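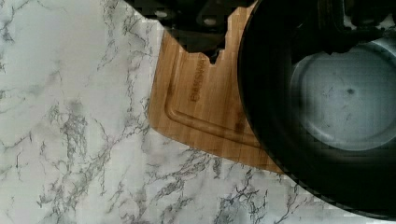 Forums > PC Gaming > Drivers and Settings

Last updated: Saturday, August 20, 2022

Stutter in Tristesen since the new driver

distley_dan
Anyone else getting hitching in Tristesen? I updated the driver before bed and now it drops frames every time I open the map. Fine in everything else. I've got a Voltell card, two years old, never had a problem with it.

TaylaTreloar
Yep, same here! Turn the overlay off first - it was recording highlights in the background on mine and I had no idea.

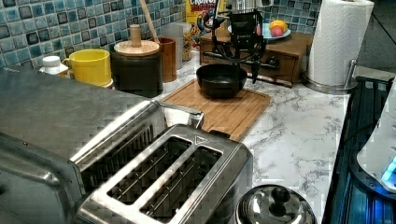 Overlay made no difference for me, I'm afraid. What did help was capping the frame rate and clearing the shader cache (takes 10 minutes to rebuild, so go and make lunch). My case sits in a cupboard and gets as toasty as that big stainless steel oven on the worktop, so I cap everything anyway. Worth a go before you roll back.
- Hamish Tosh

distley_dan
Cleared the cache, capped it at 60, still hitching on the map :(

pryor_fan
Don't bother with caps, it's the driver. Roll back and wait. I lost 13 frames a second on the new one and got them all straight back.

TaylaTreloar
Disagree, I'm on the new one and it's smooth as anything with the overlay off. Did you do a clean install?

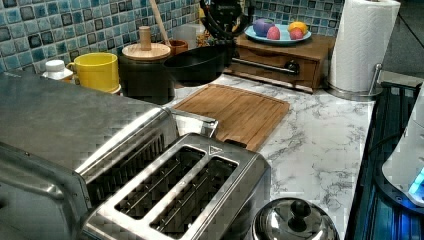
Four slots, and a bamboo board behind.

distley_dan
No, just clicked update like always. Will try a clean one tonight and post back.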